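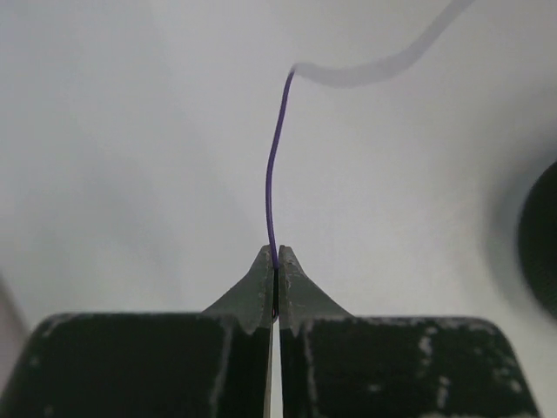
The Putano doll program finished its second quarter with the pattern set complete and the first batch of cloth dolls out to the schools. The grant pays for a small cloth doll with arms and legs that can be bent into a pose, to be sewn by adult learners at the Skindley workshop and then used in story hours. Most of the delay reported in July came from the inside of the doll. The steel wire we bought first was too stiff for the smaller arms, and it pushed through the stitching at the hands. We have moved the arms over to a thin coated wire, the kind you see in purple held upright between two fingers of the gripper, and kept the heavier wire for the legs and back. The color makes no difference under the cloth, but learners find it easier to tell the two kinds apart on the table.

Work completed this period

The pattern now has 6 pieces, down from the larger set in the original proposal. The back of the body is cut in one piece with the head, which removes a neck seam that kept opening when children carried the dolls by the hair. Ludmila Šimek redrew the arm piece with a wider curve at the wrist. It turns right side out much faster than the old one and needs no clipping except at the thumb.

We have finished 48 dolls. Of these, 3 were held back for loose leg seams and will be restuffed. The rest went to the Marín and Pridham story groups, each in a cotton drawstring bag with one change of clothes. The clothes are simple: a pull-on pants pattern and a smock that closes with one large snap. Buttons have been dropped from the whole project. Faces are embroidered in two strands of cotton floss.

The bodies are cut from washed cotton muslin. We tried a cotton knit in the spring because it takes stuffing smoothly, but the heads went egg-shaped after a few days of handling. Some learners still prefer the look of the knit, and we may use it for the hands and feet of a later version.

Wire ends

Your office asked about this after the last report. Every wire end is turned back on itself in a small closed loop, wrapped with cloth tape, and then covered with a layer of batting before it goes into the limb. The loops are checked by a second person before the body is closed, and the initials of both people go on the batch card. The dolls are meant for supervised groups of school-age children and are labeled that way. They do not go home with children.

Classes

The Skindley sewing class has met every week except for one when the building had no heat. Hugo Zabala teaches the cutting and machine work in the first hour, and the second hour is for stuffing and hand sewing. Stuffing has needed more class time than planned. People tend to put in large handfuls, which leaves lumps at the elbows and makes the wire show as a ridge. Hugo now has them tear the fiber small and pack the hands and feet first with the blunt end of a chopstick.

Two of the sewing machines needed new belts. This was paid for out of the repair line, which still has money in it.

Spending

Fabric and thread are under budget, mostly thanks to a donated bolt of muslin. Wire is over budget by $200, which covers the steel wire we could not use in the arms. We would like to move that amount from fabric to hardware and ask for your approval in writing. No other changes are requested. Receipts are in the attached folder, sorted by month.

Feedback from the groups

The Pridham group leader reports that the dolls sit up on a shelf edge without help, and that the children like to pose them before the story starts. She asked for darker thread on the eyebrows so faces can be read from the back of the circle. The Marín leader said the bags are too tight for a doll with its arms out — we will cut the next ones wider.

Next period

Restuff and recheck the dolls that were held back.
Cut the second batch, with the wider bags.
Test a darker floss for the eyebrows.
Write up the pattern with drawings so it can be used by other workshops. Ludmila has the first pages drafted, and the arm instructions still need to be tried out on someone who has not made the doll before.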